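Jullitgate room refit: January progress report
To: Wayne Fortin

The floor is done. It took 30 boxes of tile and $2275 of your money, and it is shiny enough to make everyone walk like penguins.

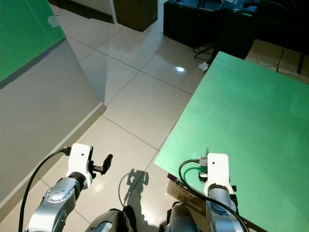 Delow finished the grout two weeks behind plan, which by Delow standards is early. Girard has billed us for the baseboard.

The walls stayed gray, as agreed after 60 emails on the subject. 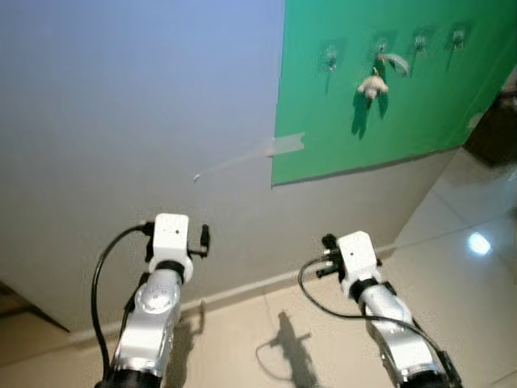
Gray wall, green board and beige tile.

Storage is the remaining sore point. Trakari still owes us 5 shelves, so boxes and cables are living at the back of the room. We also need a key hook. The current system is the green tabletop, where the bunch was lying at our last check. A hook is in next month's budget, pending your approval.
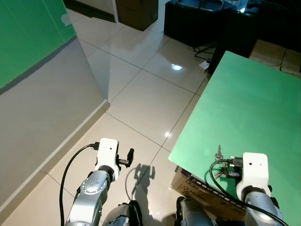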